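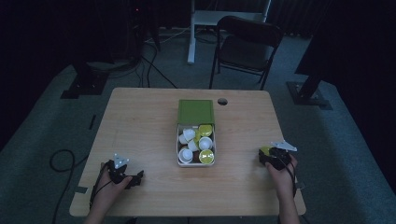
*Cápsulas brancas e verde-amareladas na caixa de tampa verde.*

Gente, finalmente sentei para escrever sobre o dia de portas abertas na torrefação Karppinen, lá em Flandton. Eu tinha prometido o relato na mesma semana e fui enrolando, mas as anotações estão todas aqui (algumas com mancha de café, claro) e a memória ainda está boa.

Primeiro o caminho. Quem vai de trem desce na estação de Flandton e pega o ônibus que passa pela represa. Não faça como eu, que desci um ponto antes e subi a ladeira a pé com casaco de janeiro! Cheguei suando, às nove e quarenta, para uma visita marcada para as dez. O portão fica do lado da antiga serraria, e o cheiro chega muito antes da placa. Eu imaginava cheiro de cafeteria e é outra coisa, mais para pão tostado, com um fundinho de capim seco.

Quem conduziu o nosso grupo foi a Ritva Ikonen, que trabalha na casa desde que a torra era feita num galpão emprestado. Ela fala baixo e depressa, então grudei na frente o tempo inteiro e devo ter sido bem chata. Começamos pelo armazém do café verde. São sacas empilhadas em estrados, cada pilha com a ficha do lote, e ela deixou a gente enfiar a mão numa saca aberta. O grão cru é duro, meio azulado, e lembra ervilha seca no cheiro. Um menino do grupo mordeu um. A cara dele foi ótima.

Naquela manhã havia 1.525 sacas no armazém, número que a Ritva leu na prancheta da porta. Perguntei se era muito e ela disse que para janeiro era, que dois carregamentos tinham chegado quase juntos e que por isso o corredor do fundo estava fechado. Passamos de lado, encolhendo a barriga.

## A sala de torra

Aqui eu podia ter ficado até a noite. O torrador principal se chama Sandik (todo mundo na casa chama assim, como se fosse um colega: "o Sandik hoje está lento") e é um tambor enorme, pintado de cinza, com uma janelinha redonda por onde dá para ver os grãos passando. A gente ficou em fila para espiar. O barulho é constante, parecido com chuva forte em telhado de zinco, e no meio disso o operador consegue escutar o primeiro estalo. Eu não escutei nada! Na segunda torra ele levantou o dedo para avisar e aí sim, ouvi uma pipocadinha bem fraca lá dentro.

Depois vem a descarga, a parte mais bonita do passeio. Abre a comporta, o café cai todo na bandeja redonda e as pás começam a girar para esfriar. Sobe um bafo quente na cara, todo mundo ri, os óculos embaçam. Lavei o cachecol duas vezes e ele continua com cheiro de torra.

Anotei a explicação da curva de torra mas vou poupar vocês, até porque metade da minha letra está ilegível. O que guardei é que o operador puxa uma amostra com uma colherzinha comprida, olha, cheira, devolve, e faz isso o tempo todo no final. Tem computador do lado com gráfico e tudo — ele olha para o gráfico, mas olha muito mais para a colher.

## A prova

Subimos para a sala de prova, que é pequena e tem uma janela para o rio. Foram quatro cafés, servidos em tigelinhas, sem açúcar e sem conversa nos primeiros minutos, por pedido da Ritva. Aprendi a quebrar a crosta com a colher e a sorver fazendo aquele barulho horrível que minha avó proibia na mesa. O grupo demorou a perder a vergonha. Depois do terceiro café estava uma barulheira de aspirador.

O meu favorito foi o Clomo, que é o blend mais antigo da casa e, pelo que entendi, o que menos muda de um ano para outro. Senti castanha, um pouco de casca de laranja, e no final uma coisa doce que a mulher ao meu lado jurava ser ameixa. Eu não achei ameixa nenhuma, mas anotei por educação. O mais caro da mesa, um lote pequeno, achei azedinho demais para o meu gosto. Sei que vou apanhar nos comentários por isso.

Também se falou de cápsula, e o assunto rendeu. Metade do grupo torceu o nariz, a outra metade ficou quietinha (eu entre os quietos, porque tenho máquina em casa e uso todo dia antes das sete). A Ritva foi bem tranquila: contou que muita gente toma assim, que a moagem precisa ser outra e que o café ali dentro merece o mesmo cuidado de uma saca inteira. Um senhor perguntou do lixo, e a conversa foi para reciclagem, lavagem, separação da borra. A minha dica caseira, que dei e agora repito: a borra vai para o vaso das samambaias, mas pouca e bem espalhada, senão cria mofo.
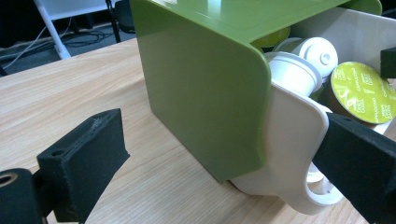 *A gaveta branca cheia de cápsulas de café, com a cobertura verde-limão por cima.*

## A lojinha e o almoço

A loja fica na saída e é um perigo. Levei dois pacotes de Clomo em grão, um coador de pano e um postal da fachada. Eles moem na hora se você pedir, mas a fila da moagem estava dando voltas e eu tenho moedor em casa. Reparei que vendem saco de juta usado bem baratinho, e me arrependi de não ter trazido um para forrar a caixa das batatas. Fica para a próxima.

No pátio tinha sopa de ervilha e um bolo de cardamomo que acabou antes do meio-dia e meia. Consegui a última fatia, meio esfarelada, e dividi com a mulher da ameixa. Foi ela quem me contou que no ano passado a fila pegava a ladeira inteira. Desta vez passaram 608 visitantes pelo portão até o fim da tarde, segundo o rapaz das pulseiras, e mesmo assim deu para andar sem empurrão.

Anotações soltas para quem quiser ir:

- Chegue antes das dez. O grupo da manhã pega duas torras, o da tarde pegou só uma.
- Sapato fechado é obrigatório e eles conferem mesmo, vi um casal voltar para o carro.
- Na sala de torra faz calor, no armazém faz um frio danado. Roupa em camadas!
- Dá para fotografar quase tudo, menos as fichas de receita na parede ao lado do Sandik.
- O banheiro é só no andar de cima, e depois de quatro cafés isso vira informação importante.
- O estacionamento da serraria enche rápido. O ônibus de volta passa de hora em hora e o ponto não tem cobertura.

Ah, e o peso! Teve um jogo na saída, adivinhar quantos gramas de café torrado havia num vidro. Chutei 700 com toda a confiança do mundo e errei feio. Quem ganhou foi o menino que mordeu o grão cru, e ele saiu abraçado no vidro, com o pai atrás tentando explicar que aquilo não era para comer.

Na volta perdi o ônibus por um minuto e fiquei no ponto com os pacotes no colo, quentinha de tanto café, conversando com um moço que tinha ido só pela sopa. Se alguém souber quando abre a inscrição do ano que vem, me avise por aqui, que desta vez quero levar a minha irmã.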